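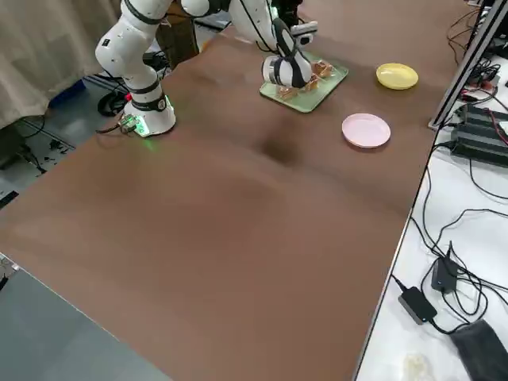
# Re: [Skonance] Trays and plates for the tasting table, please advise

Dear list,

Thank you for the message, and sorry that my answer comes after several days. I wanted to read it slowly and check my notes from the June table before I write. I will answer under each part, as is the custom of this list. I removed the parts where I have nothing to add.

> Hello all. We are a small baking group in Drinell and we will have our first tasting table at the Hakusport hall on 8 November 2022. We expect that most people come in the first hour. I read the old messages, but many of them are about cakes and we will have only small things: rolls, little turnovers, and cheese buns. My first question is about trays. Should we fill them completely, or put only a few pieces and refill? My co-organizer says a full tray looks generous.

A full tray does look generous, I agree with your co-organizer, for the first ten minutes. After that people have taken from the middle and the corners, and the pieces which remain are pushed together and look like leftovers, even if they came from the oven very recently.

I prefer few pieces on a tray. In my picture there are four on the green one, with space between them, and I would not put many more on a tray for this kind of table. A guest can take one piece and not touch the next one. It also helps the person who serves. With tongs you need some free space on both sides of a bun, otherwise you squeeze the neighbor and the glaze comes off.

The refilling is more work, this is true. We kept the rest in covered boxes on a chair behind the table and one person looked at the tray from time to time. For 95 pieces in total this was not difficult. If you have many more pieces than this, maybe two trays of the same kind, so you exchange the empty one for the ready one and fill again in peace.

> The second question is about the color of the trays. The hall has only dark metal ones. Somebody offered to buy plastic trays, but I do not want to spend the money of the group if it makes no difference.

For me it makes a difference, but please take this as an opinion. Brown baking on a dark tray disappears a little, especially in the light of a sports hall. On a light color you see immediately what is there and how many are left. We have pale green and I am happy with it. White is also good, although on white every drop of jam is visible and you will be wiping all the time.

Before you buy, ask at Fu, the kitchen supply shop behind the bus station. When I asked them in June they had rectangular trays on the low shelf, next to the baking paper, and they let me return the ones I did not open. I do not know if they still do this. If the shop has nothing, you can put a sheet of baking paper on the dark metal trays, folded so that it does not stick out on the sides. It is not so pretty but it costs almost nothing.

One thing about plastic: please do not put the pieces on it directly from the oven. Let them cool on a rack first. We made this mistake once with cheese buns, and the tray did not melt, but the bottoms became soft from the steam and people noticed it.

> Third, plates. Do you give each guest a plate, or only a napkin? And how do you keep apart the things with nuts and the things without nuts? We had a discussion about little flags but they fall down.

We had little flags also. They fall down, yes, and then somebody puts them back in the wrong bun, and this is worse than no flag at all.

Now we use plates of different colors. Yellow is without nuts, pink is with nuts. The server takes the piece from the tray and puts it on the plate of the right color, and the guest receives the plate. A large card at the beginning of the table explains the two colors, and we write the same on a second card at the end of the table, for the people who come from the wrong side. There are always such people.

I must add that this is a help for the eye and nothing more. If a guest tells you about an allergy, the nut pieces should have their own tray and their own tongs, and they should be baked and carried separately. Please also have the list of ingredients on paper. Not on a phone, the battery will be empty exactly when someone asks.

Concerning the place of the plates: we put the empty ones to the right of the tray, the yellow farther back and the pink nearer to the front. It can be the other way, only decide it once and keep it for the whole afternoon. When we changed the order in the middle, both servers took the wrong plate several times. If your server is left-handed, put everything on the left, of course.

Round plates of small size are enough. A large plate with one small roll on it looks sad, and guests then ask for more to fill it. Napkins we give in addition, under the piece if it is greasy.

> Fourth, is a tablecloth necessary? The tables in the hall are plain and I have only one cloth, which is white and a little short.

I would leave it at home. A short cloth moves when somebody leans on the table, and it pulls the tray with it. Our table is simply brown and we use it without a cloth. The pale tray and the colored plates are well visible on it, and after the tasting you wipe it and you are finished. I still have to wash one tablecloth from two years ago which has cherry on it, so perhaps I am not neutral in this question.

If your co-organizer wants it to look more festive, a narrow strip of cloth or paper in front, where no food stands, could be a compromise.

> And last, can we warm the rolls in the hall? There is an oven but it is small and I do not know how even it is.

You can. Try it with two rolls on the day before if they let you in. My numbers, for rolls of the size of a small egg, baked the same morning:

- oven at 170 degrees Celsius, heated fully before the rolls go in
- 5 minutes for plain rolls
- 8 minutes for turnovers with filling, on the middle shelf
- a few drops of water on the plain ones, none on the turnovers

The filling gets much hotter than the outside, so wait before you serve turnovers to children. In a small oven I turn the sheet around at half of the time. The pieces near the back wall always become darker in mine, and golden-brown is the color where I stop. After that they become dry very fast.

Please warm only as many as will go on the tray next. Rolls which are warmed two times are hard like wood in the evening, and you will not want to take them home either.

## Some small things you did not ask

Count your tongs before you go. We had trays for everything and one pair of tongs, and the rest of the afternoon one of us was walking with it from one end of the table to the other.

Put the tray at a slight angle if the guests come from one corner of the room. I learned it from an older message on this list and at first I thought it is only decoration, but people do reach more comfortably to the nearest corner, and they do not lean over the rest of the food.

Leave a free part of the table in front of the tray. Guests put down a glass, a bag, a child's glove. If there is no free place, they put it on your plates.

Used plates should go to a different table, or at least a box under the table, never back beside the clean ones. With the colors it is very easy to take a used yellow plate by mistake when you are in a hurry.

I can lend you our plates, if you can come to collect them. They are all plastic and not heavy, they fit in one shopping bag. The trays I need myself in that week, sorry. Write to me directly and not to the whole list about the collecting, then the others are not disturbed.

I also have a question in return. You mentioned cheese buns. Do you put the cheese inside or only on top? Mine are good when I put it on top, but inside it always runs out on one side and burns on the sheet. If you have a method to close them properly, I would be very glad to read it, and I think also other members here would.

With kind regards, and I wish you many hungry guests in Drinell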